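4. What people told us about the second-hand clothes trade

I should say at the start that I never set out to write about jumpers. The plan Yolotzin Salinas and I drew up in May was about bus fares, and how families in Sondau decide which trips are worth the money. But every time we asked where people were going on the bus, they said the clothes market at Nyarko, and after a while it seemed daft to keep steering them back to the fares. So we rewrote the question sheet over a long lunch and went back out with it.

What we had in the end was 300 household interviews, plus a good deal of hanging about near the stalls (which I enjoyed far more than the interviews, if I'm being fair to both). The sellers were generous with their time, and one of them taught me to judge a cotton shirt by rubbing the hem between finger and thumb. I still do it in shops. 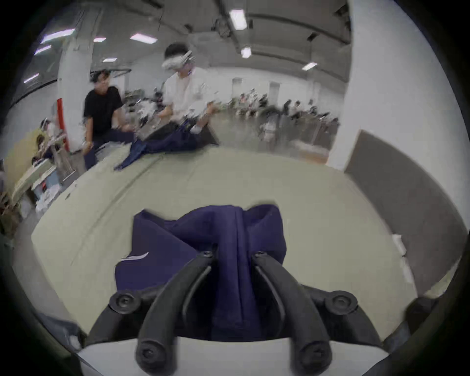
Page 5

The first thing that struck us was how little anyone talked about fashion. They talked about cloth — how heavy it was, whether it would take another hem, whether the dye would come off on the sheets. Dark blue was a favourite in nearly every home we visited, and the reason we were given was always the same: it hides the mending. Getsemaní Magaña found much the same in her earlier work on school clothes in Grilon, although her families bought new and complained about it.

We had expected price to explain most of what people chose, and it explained some of it. But the buyers who had the least to spend were often the fussiest! They would turn down a cheap coat with a tired lining and come back a fortnight later for a better one, and several told us off for even asking why. 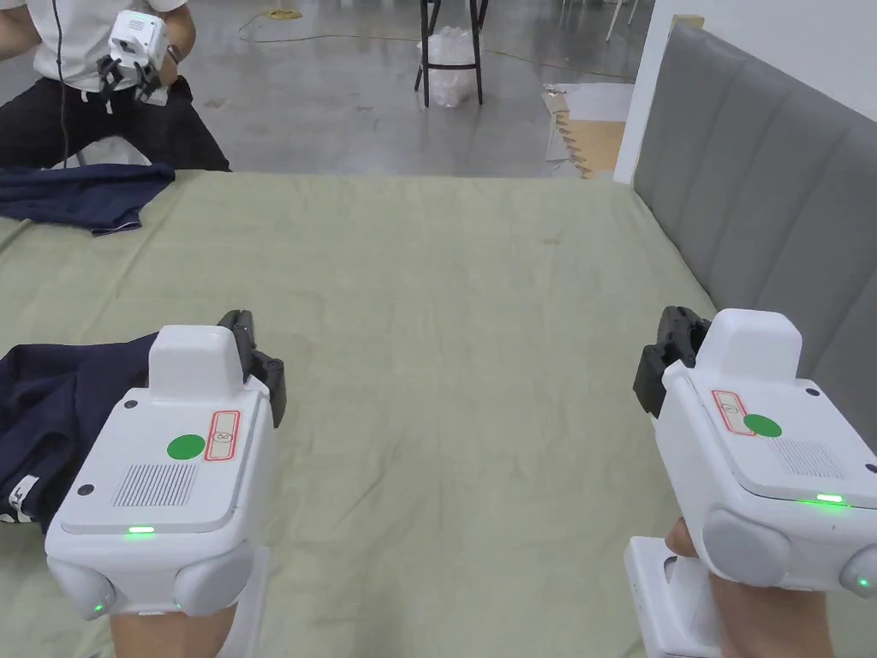
Photo: Nandus

Then there is the matter of where clothes go once they're home, and we hadn't given this nearly enough room on the question sheet. Very few households had a wardrobe. Things were sorted on the bed, by whoever was about, and then went into boxes, on to hooks or straight on to a cousin. The sorting on the bed came up so often that we began asking about it properly (see Figure 2), and people clearly liked being asked. It is where they decide what gets kept, what gets cut down for a child and what becomes a duster.

Figure 2. Steps in household sorting, as told to us: lay out, check seams, pass on, mend, keep.

I'd be careful about making too much of the order in that figure. Plenty of people mend first and check later,
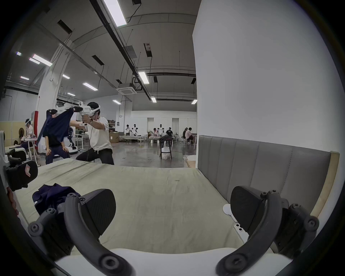 and a fair few told us they only check the seams when something has already split. Yolotzin thinks the order depends on who is doing the sewing, and I'm inclined to agree with her, though our notes on that are patchy for the first month.

Passing things on was also harder to follow than we'd hoped. A jumper might go to a sister, come back two winters later and be sold at Nyarko, and the family would count that as one jumper or three depending on who was talking. We settled on recording the last move only. It loses a lot, and I'd do it differently next time, probably with a diary left in the house. The diary idea is picked up again in section 5, along with the bus fares, which did get their turn in the end.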